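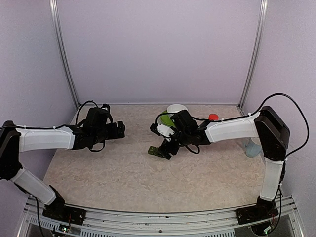 Puesto de ensayo con dos brazos robóticos y pequeños objetos de uso doméstico sobre la mesa de trabajo. Foto: Surer

Surer inicia la comparación de dos controladores para manipulación con brazos de bajo coste

Ustdale, abril. El centro de ensayos Surer ha puesto en marcha una campaña comparativa de controladores para brazos robóticos de sobremesa, en colaboración con el fabricante Zultitz y la ingeniería Dumitrescu. Los trabajos se desarrollan en las instalaciones de Ustdale y comprenden 2000 intentos de agarre, repartidos a partes iguales entre los 2 controladores evaluados.

La campaña emplea puestos cerrados de paredes lisas, con perfilería de aluminio y un brazo a cada lado de la mesa. Cada intento consiste en aproximar la pinza a un objeto pequeño, cerrarla, elevar la pieza y depositarla en un recipiente. Se registran el tiempo de ejecución, el error de posición en la muñeca y el resultado del agarre. La pinza y los servomotores son idénticos en todas las pruebas, de modo que las diferencias puedan atribuirse al controlador.

«Los integradores reciben fichas técnicas elaboradas con criterios muy distintos y no disponen de una base común para decidir», ha señalado Nazanin Asadi, responsable del programa en Surer. «El protocolo se publicará íntegro, incluidos los intentos fallidos».

La primera fase, de 600 intentos, se limita al trabajo con un solo brazo en movimiento. En la segunda se estudiará la coordinación entre ambos, con especial atención a las paradas por riesgo de colisión en la zona central de la mesa. Dušan Perić, ingeniero de Dumitrescu, dirige la calibración de los puestos, que se repite al inicio de cada turno.

Zultitz aporta uno de los controladores y no interviene en el tratamiento de los datos. La revisión de los resultados corresponde a Sieglinde Eichhorn, del departamento de metrología de Surer.

El informe final incluirá los registros de los 5 perfiles de velocidad previstos en el protocolo. Las empresas interesadas en aportar equipos a una convocatoria posterior pueden dirigirse a la oficina técnica del centro.

Contacto para medios: Stavros Spahić, Comunicación, Surer (Ustdale)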